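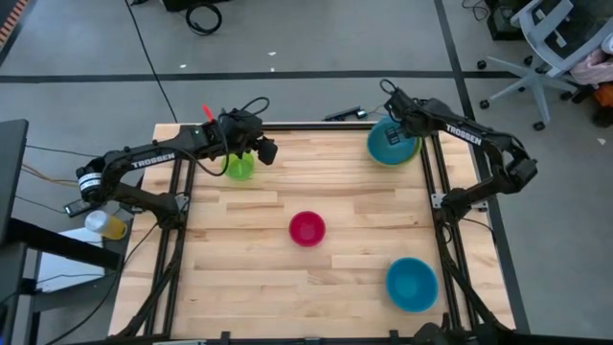
Lineout throwing under fatigue: what the coding can and cannot tell us
Speaker notes, Maarja Vītola
Club coaching day, Hurkness, Sep 11, 2026

Opening (keep short)

Introduce self. Analyst at Hurkness, previously with Brulavley. I code set piece only. Anything on the breakdown or the kicking game should go to the afternoon speakers.

The question we were given by the coaches: does the quality of the hooker's throw fall away in the last quarter of a match, and if it does, should the replacement come on earlier?

The short answer is that the throw gets a little worse, the lift gets a good deal worse, and most clubs blame the first for the second. The rest of the talk is about how we separated the two.

State the limits early. Men's and women's sides in the Gudeta league, semi-professional level. I make no claim for the professional game, where the benches are deeper and the jumpers are fitter.

The sample

131 matches, 3,841 lineouts, both teams' throws included.

Quick throws are excluded. So are lineouts where the referee stopped play before the ball left the hands, for example for closing the gap or for a numbers offence. Free kicks given after the ball was thrown are kept in.

All footage was single angle, from the halfway line, mostly from a raised position. A few grounds have no raised position. At those grounds we do not trust our reading of straightness and the field is left blank. Blank is treated as missing, never as straight.

Coding was done in Curano. If anyone uses a different package, the template will transfer, but the time stamps may need an offset. Ask me at the break.

What counts as a lost lineout

Pause here. Most of the arguments I have had with coaches come from this definition.

A match report usually gives won or lost. A ball that is tapped down, bounces, and is picked up by the throwing side's scrum-half is recorded as won. For the attack it is close to worthless, because the defending backs are already moving up by the time it is passed.

We use four outcomes:

Clean. Caught in the air or delivered directly to the receiver, play continues as called.
Untidy. Throwing side keeps the ball but the called play cannot be run.
Lost. Opposition has possession.
Penalised. Not straight, or an offence by either side after the throw.

Under the ordinary won or lost measure, a side can sit at nearly 91 per cent on its own throw and feel there is nothing to fix. Split the same figure into clean and untidy and it often looks quite different. I would ask clubs to do that much even if they do nothing else from this talk.

Describing the throw

Three measures, each coded on its own.

Line. Did the ball travel down the middle of the gap? We use straight, marginal, and not straight. This is the coder's view, and the referee's decision is held in a separate field. The two disagree more than I expected, nearly always in the direction of the referee being lenient when the opposition has not jumped.

Height. Measured against the jumper's hands at the top of the lift. Over, on, or under.

Timing. Was the ball at the catching point before, at, or after the top of the lift?
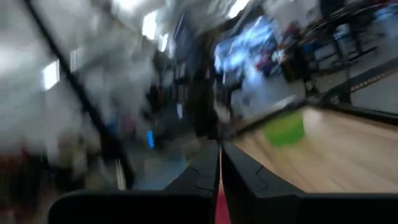 Timing is the hard one, because it depends on two things happening together and the coder is tempted to decide which of them was at fault. We do not allow that. The coder records the gap between ball and hands and moves on. Fault is worked out later, by comparing the lift against that same pod's lifts from the first quarter of the same match.

The method there is simple. For each pod we take the time from the jumper's feet leaving the ground to full height. A fresh pod is very consistent. When the pod slows, the ball arrives early even though the thrower has done exactly what he or she did in the first ten minutes. On film it looks like an overthrow, and it is nearly always shouted at as one.

Findings: the throw

Line holds up well. There is a small increase in marginal throws late on, and it is mostly in throws to the tail, as one would expect from the distance.

Height falls slightly. Under throws are more common than over throws in the last quarter. Again this is mostly at the tail. Throws to the front show no change worth reporting.

A replacement hooker's first throw is the least reliable throw in the data set. The second is normal. If a coach is going to change the hooker, it would be sensible to avoid doing it immediately before an attacking lineout in the opposition's 22. Several sides in the league do exactly this as a matter of habit, since it is a stoppage and the forwards are all standing together.

Anticipate the objection: replacements come on when a side is losing, so they face more difficult throws. We checked against the call. The pattern is the same for front-ball calls, which are the easy ones.

Findings: the lift

Lift time lengthens through the second half in nearly all pods. It lengthens most where the rear lifter is a prop who has played the whole match, and where the pod has to move before lifting. A standing lift suffers much less.

The second effect is height. The jumper is not taken up as far, so a ball thrown to the usual point is over the hands. The coder's sheet says over. The hooker is then told to bring it down, does so, and at the next lineout a fresh lifter is on and the ball is under.

I have a sequence from a Brulavley match where this happens in full. Use it only if time allows. The sound needs to be off.

Opposition pressure

Keep this brief. The audience will want to discuss it and it is the weakest section.

We record whether the opposition put a jumper up and where. A contested throw is less clean at every stage of the match. What I cannot separate is a good read from a lucky one. If the opposition goes up at the front on every lineout, they will be correct some of the time.

One point is firm. Sides contest less late in the match when they are ahead, preferring to stay down and defend the maul. This makes the throwing side's late figures look better than they should. Any club comparing first half with second half needs to split contested from uncontested first, or the tiredness effect will disappear into the average.
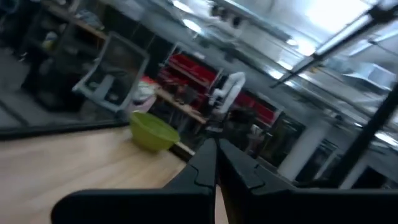

Reliability of the coding

There were 6 coders. Each match was coded once, and a portion was coded again by a second person who had not seen the first sheet.

Agreement on outcome was good. On line it was fair. On timing it was poor at the start, and we had to rewrite the guidance in March and recode the earlier matches. The old timing values have been deleted from the shared file. If you downloaded the file before then, please discard it.

The main source of disagreement was the dummy jump. Coders were starting the lift clock on the dummy. The guidance now says to start on the last jumper to leave the ground before contact with the ball.

Known weaknesses, to be read out in full:

No heart rate or distance data, so tiredness is inferred from match time alone.
Wind was recorded by the home club in words, and the words are not comparable between grounds.
Player identity is missing for some replacement props.
Single angle, as already noted.
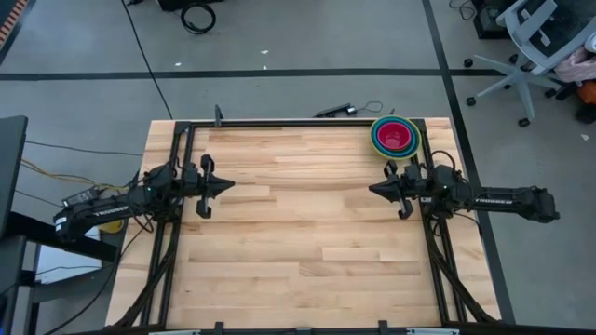
What we changed at Hurkness

We practise lineouts at the end of the session now as well as at the start. The late block is short. The pods lift after scrummaging, with the same calls and no reduction in height allowed.

We moved two of our late-match calls to standing lifts. The backs were not pleased, as one of their preferred moves depended on a moving pod in the middle. It has been kept for the first half.

Feedback during matches goes through one person. If the ball is over, that person checks the lift first and only then speaks to the hooker. This has been the most difficult change to keep to.

Substitution timing is still the head coach's decision. The analyst gives the lift times for each pod at half-time and once more midway through the second half, and nothing else unless asked.

Points for questions

Likely question: does this hold for under-18 rugby? We have no data there. Different lifting experience, different throwers. I would not assume it.

Likely question: could the jumper be the one who tires? Possibly, in shortened lineouts where the same jumper is used repeatedly. We coded the jumper but have not done the work.

Likely question: how long does a match take to code? With the current template, about as long as the match itself. Timing takes longer than the other fields put together. A club with one analyst could leave line out and lose very little.

The Curano template and the guidance sheet are with the organisers. Corrections to the set-piece address at Hurkness, please, with the match and the time stamp.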